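Workshop Tips: Trying Out Grippers Before You Buy
by Zlata Bilyk, March 6, 2020

I run every new gripper in simulation first, and I love it - a dropped block costs nothing! Set up one table, one arm and one set of blocks, then leave them alone while you swap parts.
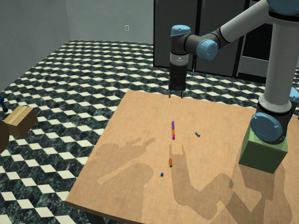 Finger travel comes first on my test sheet. The Bunder fingers open wider than the Palidton pair, and I like them better for clumsy approaches. Park the arm high with the fingers spread, and put a little row like the purple, orange and magenta blocks underneath. Give each gripper 14 tries.

Next, try your approach angle. Straight down is easiest to compare.
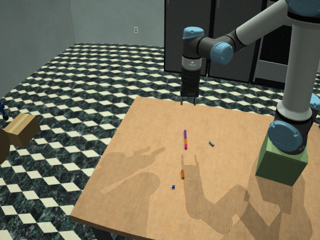

Fingers open and pointing down, near the far edge of the table.

Save a second view from farther back. It's great for checking clearance over the tabletop!

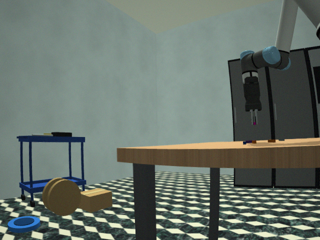

The wider view, with the cabinets behind and the blue cart at left.

Now the fun part, the wrist camera. Set it up before you touch the controller gains.

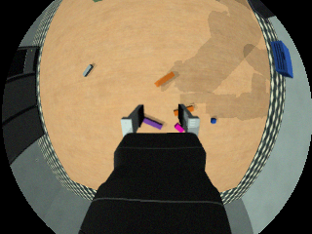
Wide lenses bend things, so calibrate before you trust any distance. I used the Hnatiuk settings and kept both fingers in view. With the purple and magenta blocks sitting between them, lining up a grasp is so much easier. Check the small orange one from another camera too, as the right finger hides part of it.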